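Does an open kitchen make a home louder?
Student project report, Housing and Interiors, second term

Background

Anyone who has looked at apartment listings lately will have seen the words "open plan" used as if they settled an argument. The builder's brochure for the Firnel development, which got us started on this project, says that taking out the wall between kitchen and living room "brings the household together." It gives no source for this. Our group wanted to know what else it brings, and we picked noise, since noise can be measured with cheap equipment and togetherness can't.

We were doubtful from the start and should say so. Two of us grew up in homes with an open kitchen and remember turning the television up every time the faucet ran. That is a memory and not a finding, and we tried to keep it out of the results.

What we did

We borrowed a sound level meter from the physics room and asked families in the Ladefoged building for an evening visit. We got into 13 apartments. Some had the original closed kitchen with a door, and the others had been opened up by their owners. In each one we ran the same blender for the same length of time on the kitchen counter, with the meter on the sofa, then ran the faucet, then dropped a metal spoon on the floor. Windows were closed and we asked people not to talk. In one apartment a dog barked through the whole thing and we went back on Tuesday.

We also handed out a questionnaire to the rest of the building and to the neighboring block, Conia. We got 222 forms back. That sounds like a lot, and we were pleased with it until we read them. Many people had skipped the questions about their own kitchen and written long notes about the elevator. 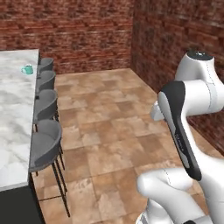 Hard surfaces turned out to matter more to our readings than we had planned for. Sound that hits a curtain or a rug loses some of its strength, while sound that hits something hard mostly comes back into the room. The open layouts people admire tend to be full of hard surfaces, and nobody in the brochures seems to mention it. Take a room with bare red brick walls, big tan and peach floor tiles and a long island with four gray bar stools lined up beside it: it may look warm, but brick and tile are poor at soaking up sound, and we would expect a dropped spoon to ring. We had not written down floor and wall materials on our first visits. We had to phone those families afterward and ask, and a few of them were not sure what their floor was made of.

Results

In the closed apartments, shutting the kitchen door made the blender clearly quieter at the sofa. In the open ones there was no door to shut, so the reading stayed high. No surprise there, and we don't want to present it as a discovery.

The part we did not expect was the spread among the open apartments. The quietest of them had a thick rug, a bookcase on the long wall and heavy curtains, and its blender reading was close to that of a closed kitchen with the door left open. The loudest had tile everywhere and almost no fabric. So a claim like "open kitchens are loud" is too simple, and the brochure's silence on the subject is no better.

On the questionnaire, people with open kitchens did not complain about noise more than the others. We are not sure this means much. People who paid to have a wall removed may not be eager to say it was a mistake.

Acoustic panels

The Skorilance panels advertised on the notice board in the lobby promise "a calmer home in an afternoon." We hung 2 of them in one open apartment and repeated the test. The difference was small enough that it could have come from where we were standing. More panels might have done better, but they cost more than a secondhand rug – and the rug can be walked on.

Problems with the method

The meter was an old one and was not calibrated. The apartments were not the same size. Nearly everyone who let us in had some interest in the question already. One blender is not a kitchen, and we did not test a range hood, which several families said was the worst noise they had.

If we did this again we would use one room, measure it bare, and add soft furnishings one at a time.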